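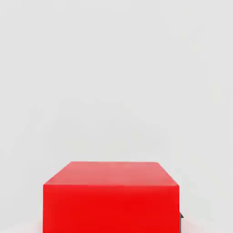 Cubo vermelho sobre fundo cinza-claro.

Loja > Software jurídico > Prazos e contratos > Neltia Escritório
Categoria: Gestão para advogados autônomos e bancas pequenas

Neltia Escritório – licença anual

Oi! Eu sou a Notburga Gisler, advogada de contratos, e sou eu mesma que escrevo as páginas desta loja (então, se achar algum erro de digitação, pode reclamar comigo). Comecei a mexer com o Neltia quando ainda dividia sala com o Remo Camenzind e a gente controlava prazo em agenda de papel, cada um com a sua, e as duas sempre discordando. Não recomendo!

O Neltia guarda os contratos, os prazos e os honorários de cada cliente na mesma ficha. Você abre a ficha e está tudo lá: a procuração, as versões da minuta, o que já foi pago e o que vence na semana que vem. Eu uso principalmente a comparação de minutas, que marca cláusula por cláusula o que a outra parte mudou. Já peguei uma multa rescisória dobrada de um dia para o outro assim, e olha que o e-mail dizia "só ajustes de formatação".

O que vem na licença

Usuários: 5
Fichas de cliente: até 2.000
Modelos de contrato em português: 20
Alertas de prazo por e-mail e no celular
Exportação em PDF e planilha
Importação de dados do Tanui (versões antigas também, mas aí me escreva antes)

Preço: R$ 950 por ano, pagamento único no cartão ou boleto.

Os modelos foram revisados pela Uchenna Abubakar, que trabalha comigo na parte societária. Tem prestação de serviços, locação comercial, confidencialidade, cessão de cotas e outros mais. São ponto de partida, viu? Adapte ao seu caso antes de mandar para assinatura.

Uma coisa que ainda me incomoda: a busca não encontra texto dentro de documento escaneado. Para isso eu continuo usando o Stikska, vendido à parte, que transforma o escaneado em texto pesquisável e devolve o arquivo para a ficha. Quem só recebe documento digital vive bem sem ele.

A instalação é pelo navegador. Se preferir ajuda, o Gordon Petrenko atende por chamada de vídeo e deixa os usuários e as permissões configurados com você. O agendamento aparece logo depois da compra, na tela do pedido.

Atualizei a página em 21 de janeiro, com o preço novo. Quem renovar até lá por setembro mantém o valor antigo, é só informar o número da licença no carrinho.

Usamos cookies para lembrar seu carrinho e entender como a loja é usada. Aceitar | Preferências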